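# Teaching a two-arm bench cell to hang laundry

This page picks up after the arms are bolted down and homed. If you haven't done that, go back to the Mosier frame page first. You need both arms moving from the leader handles, wrist cameras streaming, and 100 GB free on the recording drive.

I built mine in a corner of a shared shop. The walls are wallpapered, partly because I had the rolls and partly because plain white panels gave the Tovine tracker nothing to hold on to. A busy pattern works fine. The floor is vinyl with a pale marble print, and light clothes still show up well enough on it.

## 1. Place the rack and the baskets

Stand the rack toward the back, with the bar running left to right and the upright on the right side. Put the clothes basket in front of it, between the two arms, where both grippers can get to it. A second container goes on the right for small stuff.

Before you load any clothes, drive each arm to the bar and back. If an elbow hits its joint limit before the gripper gets there, move the rack forward and try again.

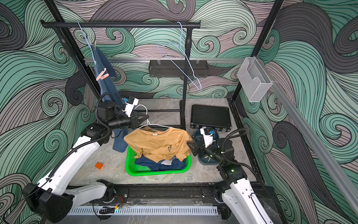 *Shirt on a hanger in the left gripper, green basket below, rack bar at the top.*

Tape the feet of the rack once you're happy with it. Mine crept back every time a hanger snagged, and I lost a whole Sunday of recordings before I noticed. The tape needs redoing every couple of weeks.

## 2. Load the basket

Use real clothes, and mix them up. T-shirts are the easiest. Jeans are heavy, and they slide off thin wire hangers unless you clip them with a clothespin. Don't fold anything. Drop each piece in so the necklines end up in different places.

Leave a few unrelated objects on the floor too. A small block, a case and a bit of hardware are enough. If the floor is always bare in training, the policy gets confused the first time somebody leaves a thing there.

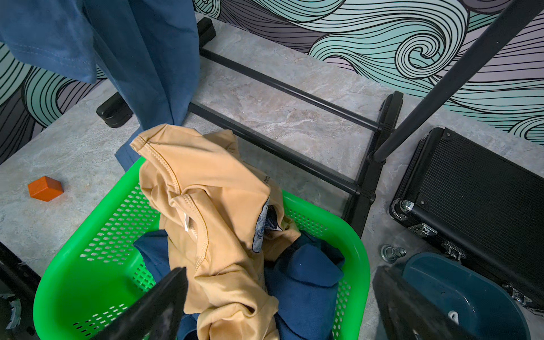

For the pick itself, come in low and slow with the fingers open and close on one layer of cloth. Grabbing deep in the pile brings up two garments at once. In the Cusi config, set the grip limit to 17 for cotton shirts:

```
gripper:
 close_limit: 17
 hold_after_close: true
```

Go higher for denim. Too high on a thin shirt and the motor heats up during a long hold, so watch the temperature readout for the first few runs.

## 3. Get the hanger into the shirt

This is the slow part. Hold the hanger by its hook in one gripper and use the other to open the neck of the shirt. Feed one shoulder in, let the cloth settle, then do the second. Plastic hangers are easier to start with than wire ones – they flex less and the fingers don't slip as much.

If the shirt slides off, stop the episode and mark it failed. Don't pick it up and carry on in the same recording. 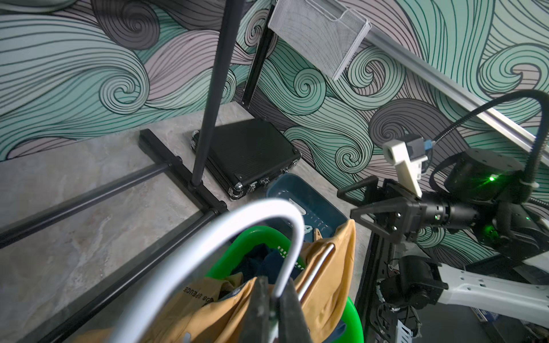
Keep the free arm back while the loaded one turns toward the rack. The wrist cameras stick up above the grippers and will catch on a sleeve if the arms cross. Check your cable loops at the same time. Zip tie them to the arm with enough slack for a full wrist roll, and run the joint through its range by hand with the power off.

## 4. Record and check

Start the recorder on the PC next to the cell:

```
gilus record --task hang_shirt --port 3457
```

I did 61 good episodes before training anything. Watch each one back from both wrists. Throw out any where a camera dropped out or where you paused too long deciding what to do.

## Common problems

- **Hook misses the bar.** Raise the approach and come down onto it. Coming straight in from the front pushes the bar away.
- **One wrist stream freezes.** Reseat the connector at the camera. If it still freezes, move that camera to its own USB port.
- **Arm sags under jeans.** Bring the elbow in closer before lifting.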